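Why Do Paint and Coatings Peel?

Metal looks tough, but most metal things wear a thin coat on the outside. It can be paint, or a powder that is baked on until it melts into a smooth skin. The coat keeps out water and air. Without it, some metals rust.

How thin is thin?

A sheet of printer paper and a coat of paint can be close to the same thickness. Some coats are even thinner. That is why a key or a toy car can scratch right through one.

How does peeling start?

It starts with a small scratch. Each time something slides over the same spot, the scratch gets a little wider. Then the edge of the coat lifts up. A lifted edge is easy to catch, so bits of it break away as flakes.

Slopes get a lot of this wear – think of a playground slide. A slide at the park might have 50 children on it in one afternoon, and every shoe and zipper rubs the same strip.

Where can you see it?

Look at things that get used every day:
- the bottom of a metal slide
- a bike rack
- the handle of an old shovel
- a bin where things are dropped in and taken out

The sloped panel in this gray bin still has some whitish coating near the top. Lower down it is worn to dark gray, and the edge between the two is ragged. There are scratches and little speckles too.

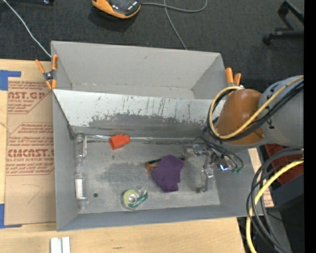 Can it be fixed?

Yes. A grown-up sands off the loose flakes, wipes away the dust and puts on new paint. Two thin coats hold better than one thick one – the first has to dry before the second goes on.

Don't pick at peeling paint yourself. Very old paint can have lead in it, and lead is poisonous.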